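# Secondhand Clothing Donations in Tendstead: Sorting, Condition and Reuse 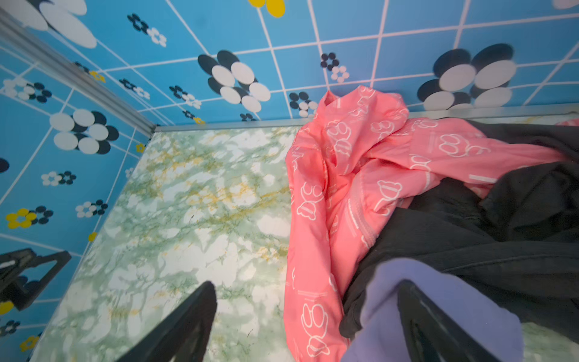 *Figure 1. Pink garment with a printed bear pattern.*

Submitted 27 March 2022 in partial fulfillment of the requirements for the Community Studies module.

## 1. Background

Tendstead has three places where residents may leave used clothing: the parish hall, the supermarket parking lot and the recycling center on Flukwood Road. Donations from all three are brought to a single sorting room run by Genovora, a nonprofit that has worked in the town for 15 years. The present report examines what is donated, what condition it is in and how much of it is passed on to new owners within the county.

Earlier student reports on this subject relied on weight alone. Weight is easy to record, but one winter coat may outweigh a full bag of children's shirts, and the results were hard to compare between seasons. The project group therefore chose to count individual items.

## 2. Method

The group recorded 1,071 items over 30 sorting sessions. Each item was entered on a paper form under four headings: type, intended wearer, fabric group and condition. Condition was graded as follows:

- **A** - fit for resale without further work
- **B** - fit for resale after washing or a simple repair
- **C** - suitable only for rags or fiber recovery

Fabric groups were taken from the care label. Where the label had been cut out or had faded, the item was entered as "unknown." Shoes, belts and bags were left out of the count, as were bed linens.

Two members graded the first 300 items separately in order to test the form. Most disagreements concerned the line between A and B, particularly for knitwear with light pilling. The wording for grade B was revised after this test and the early items were graded again.

## 3. Findings

Children's clothing made up the largest share of the donations and also received the best grades. Many pieces showed very little wear, especially in the smallest sizes. Men's clothing was the smallest group and had the highest share of grade C items, most of them work pants and socks.

Missing buttons and broken zippers accounted for nearly all of the repairs noted under grade B. Stains were less common than expected - the sorting staff suggested that residents tend to throw stained clothing in the household trash before it reaches a collection point.

Printed nightwear and thin synthetic garments proved slow to sell in the Genovora store, even at grade A. Plain cotton items in the same sizes were usually gone within a week of being put out.

## 4. Limitations

All sessions took place in winter, and summer clothing is likely to be underrepresented. The Flukwood Road container was closed for repairs during part of the study, so its share of the total should be treated with caution. The group had no access to sales records and relied on weekly shelf checks for the observations on resale.

## 5. Recommendations

1. Genovora should keep a repair table in the sorting room, stocked with buttons, thread and replacement zippers.
2. The signs on the containers should state that clean but damaged textiles are accepted.
3. The count should be repeated in April with the same form, so that spring donations can be compared with those reported above.

Blank copies of the form and the completed tally sheets are held in the department office, in the folder marked "Fu."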